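Small Room Walkthrough, Room 712, Hultine House

Checklist with comments. Walked by Zuzana Holub, second look by Gianni Villa.

I love doing this one. It's a small room with a good floor and a long white desk, and you can get through the whole list in 20 minutes if you don't stop to chat (we stopped to chat). Marks are the usual ones: OK, Watch, Fix. Anything marked Fix needs a name next to it before you leave the room.

Please start at the door and go in order. Floor first, then heating, then the desk, then power, then the odds and ends. Gianni likes to start with the desk and he always misses something on the floor, so go in order!

FLOOR

1. Boards flat, no lifted edges
OK. Light wood in a herringbone pattern, and it's still my favorite floor in the building. I went over it in socks, heel to toe, all the way to the far wall. One board near the door gives a tiny click. No movement that I could feel, so I left it as OK and wrote it in the book.

2. Surface not slippery
OK. Please keep using the plain floor soap and skip the polish. The polish looks wonderful for a day and then everyone skates.

3. Loose cables on the floor
Watch. Thin black cable lying in a loop, right where feet go. Straighten it or route it to the side before anyone walks through with their hands full. A loop is worse than a straight run, in my book - a toe goes in and comes out wearing it.

4. Walking path from door to desk
OK. Wide enough for two people to pass. I would love to see it stay that way.
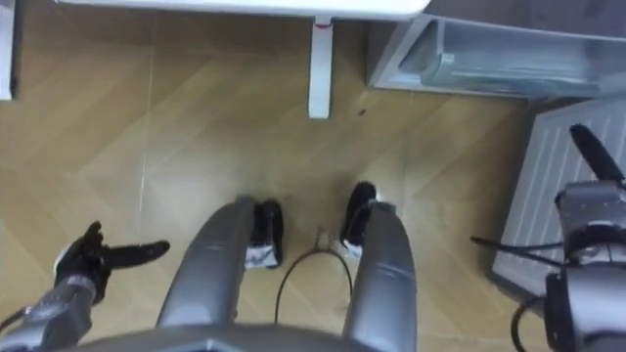 How often should a cable on the floor be checked?

Every time the room is set up, and again whenever something is moved. Run your eye along the full length, look for pinched or shiny spots, and check that it hasn't crept back into the walking path.

HEATING

5. Slatted white panel clear of clutter
Watch. It has upright slats with even gaps and they need to breathe. No coats, no paper, no bags pushed up against it. I'd like a hand's width of air in front of it at the very least, and two would make me happy.

6. Slats clean
OK. Long brush, top to bottom, then a damp cloth. Such a satisfying job! Gianni did it back in February and I got to it first this time.

7. Cables kept off the panel
Watch. Same advice as item 3. Anything with a rubber jacket should be kept away from a warm surface, even in summer when we all forget the heating exists.

DESK

8. Desk steady
OK. Press down on each corner in turn, then lean on the long side with both hands. No rocking. The foot bar sits on the floor and the metal leg comes up out of it, so if you ever do feel a wobble, get down on your knees and look at that joint first. That's where it will be.

9. Edges and corners smooth
OK. The rounded front corner is a lovely thing and I wish every desk in Hultine House had one. Run a palm along the curved cut-out in the front edge as well. People rest their forearms there and they will find a rough spot long before we do.

10. Top surface sound
Watch. There's a faint rectangular scuff near the middle. I tried to catch it with a fingernail and couldn't. Cosmetic as far as I'm concerned, but look at it again next time and see if it has grown. No scouring pads on it, please - soft cloth only.

11. Drinks
Watch. Closed bottles are fine in this room, open cups are not. Cap on, upright, away from the corner. A bottle out by the far right corner is easy to reach and just as easy to knock, so move it in toward the middle before you start work.

12. Spill cloth within reach
Fix (Gianni). The hook was there and the cloth wasn't. He has promised a new one and also a spare, so we'll be rich in cloths.

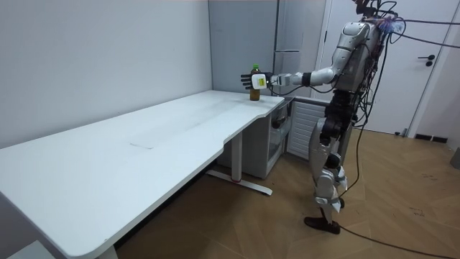 Last changed August 15, 2021 by Z. Holub (items 10 to 12 reworded)

POWER

13. Wall outlets firm, covers not cracked
OK. All tight. I gave each one the gentle wiggle test with nothing plugged in.

14. Power strips not chained together
OK. One strip, plugged straight into the wall. Perfect. Keep it like that and I'll bring cake.

15. Plugs pulled by the plug
Watch. More of a people item than a room item. If you see someone yanking the cord, say something nice and show them how.

16. Cables long enough
OK, with a note. A cable stretched tight at ankle height is the worst kind. Let it reach the floor with some slack, then lay the slack along the wall. Drerari sells a low cable cover that we've tried in the hallway and I'm a fan, though it does collect crumbs.

ODDS AND ENDS

17. Light level at the desk
OK. I could read the small print on form 122 without bending down, and that's the test I use everywhere.

18. Door opens fully
OK. Swings all the way and stays put. The stopper from the Foley Street office fits this door much better than the old one did.

19. Way out sign lit
OK.

20. First aid box
Fix (Zuzana). Box is on the shelf and easy to find, but we're down to about 10 bandages and the tape has gone yellow. I have put in an order with Tullov and will refill it myself.

COMMENTS FROM THE SECOND LOOK

Gianni here. I agree with nearly everything. I would mark item 5 OK if it were up to me, but Zuzana walked it, so Watch it stays. On item 3, we might put a strip of bright tape on the floor along the wall to show where cables should lie. It worked beautifully in the print room! Tape that peels off cleanly, please, this floor deserves it.

Reply from Zuzana: yes to the tape. Try a short piece near the door first and leave it a week before you do the rest. And look at the clicking board while you're down there.

Next walkthrough: same room, same order, bring the long brush.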